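Zurnville water utility intrusion

The Zurnville water utility intrusion was a breach of the computer network of the municipal water utility in Zurnville. It was made public by the utility on April 4, 2021. The intruders gained entry through an unpatched remote access server and copied billing records before their access was cut off. Water treatment and pumping were not affected.

Background

The utility serves Zurnville and the neighboring town of Quintana. At the time of the breach it had 175 employees and ran two separate networks, one for office work and billing and one for the pumping stations. The two had been split several years earlier after a storm knocked out a shared server room. Staff who worked from home reached the office network through a remote access server supplied and maintained by Natolura, a regional IT contractor.

A security update for the server software had been available for 40 days when the intrusion began. Under its contract, Natolura was to install critical updates within two weeks of release. The company later said the update had been scheduled but was held back over a conflict with the billing program.

Intrusion

The attackers used the flaw to create an administrator account on the remote access server. From there they collected saved passwords and moved to a file server used by the billing office. Most of the activity took place at night. Logs showed that the new account was used to open customer files, meter reading schedules and a folder of scanned contracts.

The breach was noticed when a billing clerk reported being locked out of a shared folder. A technician found the unknown account the same morning and disconnected the remote access server. No ransom note was found and no files had been encrypted – a point that led some early news reports to describe the incident as a failed ransomware attack. The utility has never confirmed that description.
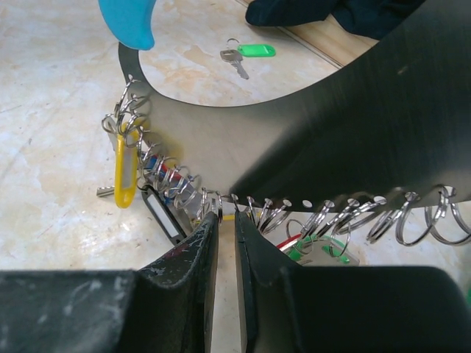
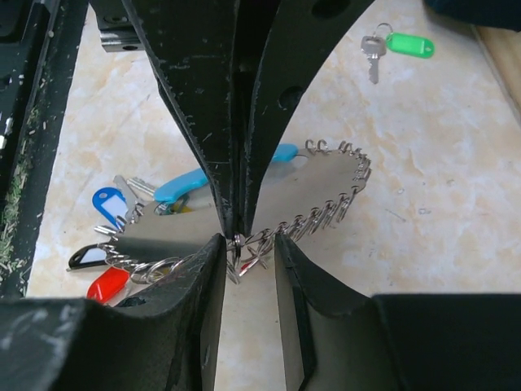
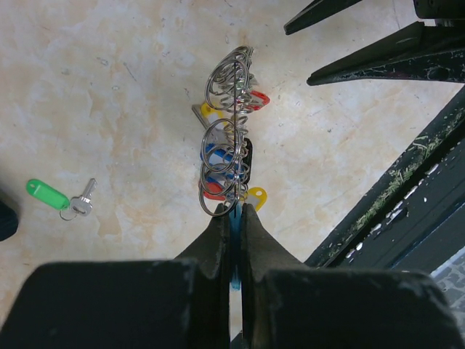 Response

The utility reset all employee passwords and rebuilt 84 computers from clean copies. Online bill payment was suspended, and customers were told to pay by mail or at the front counter. Late fees were waived during the outage. An outside firm, Fleltberg, was hired to examine the logs and the affected servers.

Fleltberg's report found that the remote access server did not require a second login step and that alerts from it were being sent to an unused mailbox. It also found that the pumping network had not been reached. Customer names, street addresses and account numbers were among the copied records. Card numbers were held by a separate payment processor and were not exposed.

Aftermath

The utility ended its maintenance contract with Natolura and moved patching in-house. Two-step login became mandatory for remote staff and outside contractors. Quintana, which buys its water under a long-term agreement, asked for written notice of any future breach, and a clause to that effect was added when the agreement was renewed.

No group claimed responsibility, and no arrests have been announced.

See also

Network segmentation
Patch management
Remote access security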